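Office Diary – Sastow Property Office
August, 8:40 a.m.

The Lewis house has been under contract for nine days, and the file remains incomplete. Ms. Harries confirmed by telephone that the sellers have signed the disclosure form but have not returned the page concerning the boundary wall. I asked that she obtain it before noon. She was advised at the same time that the buyers will not extend the inspection period again.

The purchase price stands as agreed. The deposit is held by Avico, which sent its written receipt yesterday evening. A copy has been placed in the file and a second sent to the lender. The receipt gives the street number as 211, which is correct; the earlier letter had it wrong, and I have asked that the letter be withdrawn so that two versions are not in circulation.

The survey was read in full this morning. The lot is smaller than the county record states by 380 square feet, all of it along the lane on the north side. The surveyor attributes the difference to a widening of the lane before the present owners took title. The buyers were told at once. They have asked for a credit of $3000 at closing, and the request was passed to the sellers without comment from this office.

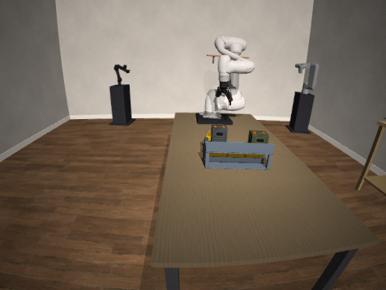 Ms. Taheri attended at 11:15 on behalf of the buyers. The meeting was courteous. She does not regard the strip of land as a serious matter in itself, but she wishes the deed to carry the surveyed description and will not accept the old one. I agreed that this was proper. She also raised the garden shed, which stands very close to the new line. The surveyor is to state in writing whether it crosses.

Ms. Harries called again shortly after lunch. The sellers will offer half of the credit and the contents of the shed. I recorded the offer and sent it on in their words. My own view – which I did not give to either side – is that the full credit would cost them less than another month of taxes and insurance on an empty house.

The Dellow listing was left until late in the day. The owners wish to raise their asking price on the strength of a sale two streets away. I explained that the other house had a new roof and a finished basement, and that their own has neither. They will consider the matter over the weekend. The sign is to stay in the yard in the meantime.

4:50 p.m. The boundary page arrived, signed by one seller only. Returned to Ms. Harries for the second signature.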